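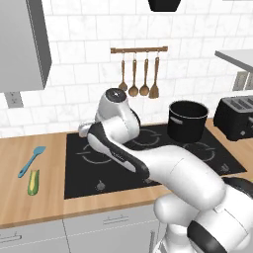 Safe working rules for arm tasks at a cooktop

These rules apply to every cooking task run in the Fledbridge kitchen, simulated or on the bench. Write the task to them from the start. A task that passes in simulation and breaks one of them still fails review.

Before you start

1. Set the keep-out zones. Each burner zone gets its own, and the toaster counts as one whole zone. The gripper may cross a burner that is off. It may not rest on one.

2. Check the speed limit. Over the counter the tip stays under 115 mm per second. Elsewhere the normal limit applies.

3. Name one person in charge of the stop button. On the bench that person does nothing else during the run.

During the run

4. Treat a lit ring as hot from the moment it comes on. Fingers stay above the rim of the pot, and only the tool goes lower. Hold the spatula by the handle, head down, and bring it to the pot from above. 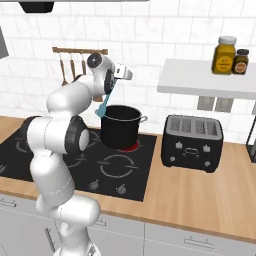

5. Keep the elbow in the plan. People check the gripper path and forget the joints behind it. Run the clearance check on every link, with the burner state switched on.

6. If the tool slips, stop. Do not let the arm try to catch it or pick it up again by itself.

After the run

7. Turn the zone off before the arm goes home, and log both times.

8. Save the log under the task number (for example, 2557) with your initials. Failed runs are kept too.

Changes to the limits go to Urmila Tiwari. Iona Yule reviews new tasks on Wednesday, so send yours in the day before.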